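# Chapter 2: The Club and Its Supporters

A sports club is often described by its results. We look at the table, we count the goals, and we say that the season was good or bad. For the student of sport management this picture is too narrow. A club also has members, neighbors and supporters, and the relation with them must be managed with the same care as the training of the team.

In this chapter we study supporter relations in small and middle-size clubs. Our main case is Pulel, a handball club which plays in the second division and has 434 season ticket holders. The hall can take 2000 people, and it is full only for the derby against Aston. The second case, Hartono, is a swimming club without paid staff. We come back to it in the section on membership fees.

The supporters of Pulel are organized in their own association. Its first chairwoman was Nadiia Onyshchenko, who had played for the club as a goalkeeper. She asked for one thing at the beginning: that the board would meet the supporters before it decided ticket prices, and not after. The board agreed, with some hesitation. The meetings take place in May, when the season is finished and the tempers are lower. They last 45 minutes, and the agenda is sent to all the members one week before.

It is easy to think that such meetings are only for politeness. The minutes show a different thing. The supporters proposed the family section behind the north goal, the later start for evening matches, and a common bus to away games. They were against the new club badge, and the board kept the old one. Snacks at the hall were also discussed, more often than the board expected -- the prices, the long line at half-time, and the choice for children. 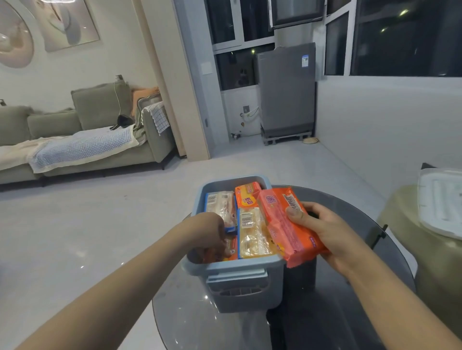 ## 2.1 Who is a supporter?

The word "supporter" covers several groups, and they do not want the same things. A parent who comes with a child to one match in a year is a supporter. So is a man who has had the same seat since the hall was opened. Ylva Westerberg, in her lectures for club managers, divides them by what they would miss if the club disappeared. Some would miss the sport itself. Others would miss their friends in the stand, or the name of the town in the newspaper.

This way of dividing is useful when a club must make a choice. Pulel once considered moving its ticket sales fully to Flidix, an online service. For the parents it was a good change. For many older season ticket holders it was a loss -- they were used to buying the ticket at the office and talking there for a while. The board kept the office open on match days, and the online sale started beside it.

Before you read further, write down which groups of supporters you know from a club in your own town. Keep the list. You will need it for the exercise at the end of section 2.3, where we compare what each group pays to the club and what it receives.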